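Household robots still slow at clearing the table, Skinar says

December 20, 2020

A robot that can put away the dinner dishes without help is still years off, according to a report released by Skinar, a research company that tests machines on everyday chores.

The company ran its trials from September through early this month. Two-armed machines were given 5 jobs that most people do without thinking: setting a table, clearing it, folding towels, wiping a counter and restocking a store shelf. Skinar logged 2,134 attempts in all.

Shelf restocking went best. Boxes and cans of a known size, placed in straight rows, gave the machines little trouble. Towels were the worst, and the report says folding is "not ready for use in any home we have visited."

Dishes fell somewhere in between. Plates and bowls are stiff and keep their shape, which helps, but a shiny glaze can confuse the cameras and a curved rim leaves little to hold on to. Stacking a bowl on a plate was harder than moving either one alone.

To teach the machines, Skinar has people do the chores first using hand-held grippers. The movements are recorded and used as training material. The report says around 200 hours of this work went into the tableware tasks.

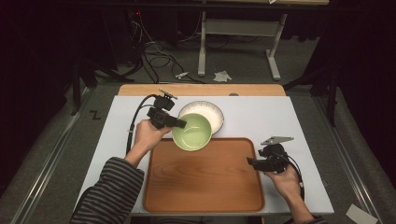 A light green bowl is held in a gripper near a white plate and a wooden tray.

Speed is the other problem. Clearing a place setting took the machines several minutes, and a person often had to step in when a dish slipped or ended up too close to the edge of the table.

Kollesska, a housewares chain that has been following the work, said it plans to try a restocking machine in one store next year. The trial will cover 100 products, all of them boxed. Glassware and loose items will still be stocked by employees.

The chain said it has no plans to sell a home model.

Skinar said its next round of tests will add cups with handles and silverware, neither of which was included this time. It also wants to repeat the towel trials with a softer gripper. Results are expected next fall.

The full report is available from Skinar on request.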